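How to test whether a machine can do one of your chores

People ask us whether a robot could wipe the tables, fold the cloths or put the stock away yet. The answer depends so much on the chore that a general reply is no use. What follows is the method we use at Cudton for a single chore. You can follow it with a hired arm, a supplier's demonstration model or a hand-held gripper worked by a person.

1. Write the chore down as one sentence

Start with what is there at the beginning and what should be there at the end. "Clear the small table" is too loose. "Everything on the cloth goes into the tray, and the cloth stays where it is" will do. Renata Marciniak writes ours, and she has someone who does the job for a living read each one. Deolinda Neves cleaned offices for years and usually sends the first draft back.

2. Choose the surface

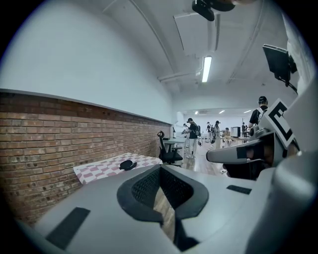

Cloth is harder than a bare table top. A bare top stays put when a finger drags along it, while cloth creeps, wrinkles and gets picked up along with whatever is on it. A pink and white checked cloth with one small black object on it is a fair place to begin, as the squares let you see at once if the cloth has shifted. Leave plain white cloths until later, and leave anything with a fringe until last.

Put the object well in from the edge for your first set of tries. Move it to the edge only when the middle is going well.

3. Do it by hand first

Have a person do the chore ten times at an ordinary pace and write down the time for each. Then have the same person do it using the gripper. The second set will be slower, and the difference tells you how much of the trouble comes from the fingers alone. If a person can't manage the job with that gripper, no software is going to manage it either. Change the fingers before you go any further. 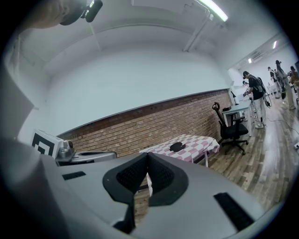
4. Run the machine and keep every try

We do 700 tries for each chore. Fewer will give you a rough idea, but the rare faults don't show up. Record each try as done, done with help, or failed. Agree beforehand what counts as help. Omar Tarawneh counts a nudge to the table as help and so should you.

Don't throw out the bad morning when the lights were wrong. Your kitchen or shop floor will have those too.

5. Read the results by kind of failure

A single percentage hides too much. Sort the failures into missed, dropped, took the cloth as well, and stopped for no clear reason. Across 2,364 tries on cloth-covered tables last June, the Drumilard arm mostly failed in the third way. A softer closing speed helped with that and made the dropping worse.

6. Decide

For tidying single objects off a table, our view is that machines can do it, slowly, with someone in the building. For folding, wiping round things and anything in a full sink, not yet. Lurdes Cordeiro runs a small laundry and asks for 65 items an hour before she will look at an offer. We have not seen a machine reach that on mixed loads.

Repeat the test if you change the cloth, the fingers or the height of the table. Old results don't carry over.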